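Paltard Amber - diacetyl or just the malt?

mashpaddle
Opened two bottles of the Paltard Amber from the same case over the weekend. Both poured a clear copper with a thin off-white head, gone within a minute. Aroma is toffee and a bit of orange peel. Taste starts fine, then a slick butterscotch note that stays through the finish. Low carbonation. Is this meant to be there? The label only mentions crystal malt and Iordache hops.

Helge Vik
It is diacetyl. Crystal malt gives caramel and dried fruit but no slickness on the tongue. Warm a small amount in a covered glass for 10 minutes and smell it again. If the butter gets stronger, you have your answer.

cellar_north
Disagree. I had this on cask at Flitarbridge in August and it was clean. The bottled version is sweeter, but I would put that down to a higher finishing gravity. Mouthfeel alone is a poor guide.

mashpaddle
Did the warming test. Butter is stronger, more so in the second bottle. I also poured a Cakum Best next to it as a control and that showed nothing of the kind. Head on the Cakum lasted far longer too, same glass, same rinse.

Keys on coloured tags, and in the third picture a small metal ring in a gripper:

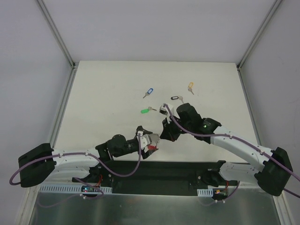
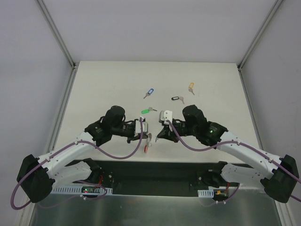
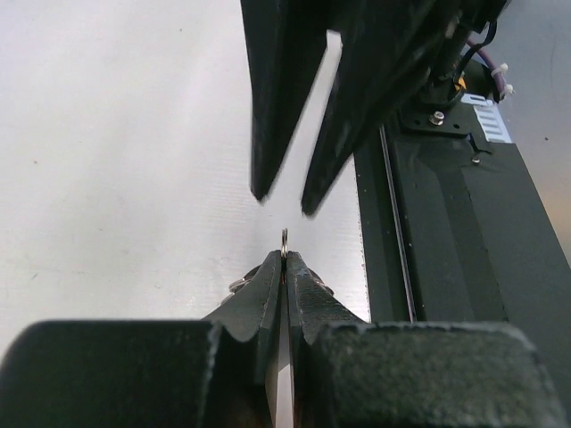
Back to the beer. Both bottles carry the same batch stamp, so the difference between them is probably storage. One was at the back of the cupboard against the hot pipe. Would heat alone do that?

Helge Vik
Yes, if there was precursor left in the beer at packaging. It converts faster when warm. A longer rest on the yeast before bottling would have dealt with it. The cask version has live yeast, which can take the diacetyl back up - that may be why cellar_north found it clean.

cellar_north
Fair point on the cask yeast. I still think one case is thin evidence for calling it a fault in the beer as sold. What was the pour temperature?

mashpaddle
Cellar cool, not measured. Can repeat with a thermometer.

tunbridge_tap
Had the same batch I think. Got the toffee, got some wet cardboard as well, no butter. Scored it 75 out of 100, mostly for the aroma. Would not buy a case.

Helge Vik
Cardboard is oxidation, a separate matter. Plenty of people cannot pick up diacetyl at low levels, so the score does not settle it either way.

tunbridge_tap
I pick it up well enough in other beers. Check the Flitarbridge bottled mild if you want a butter bomb.

mashpaddle
Will put a third bottle in the fridge and leave one out, then open them side by side. Notes to follow in this thread.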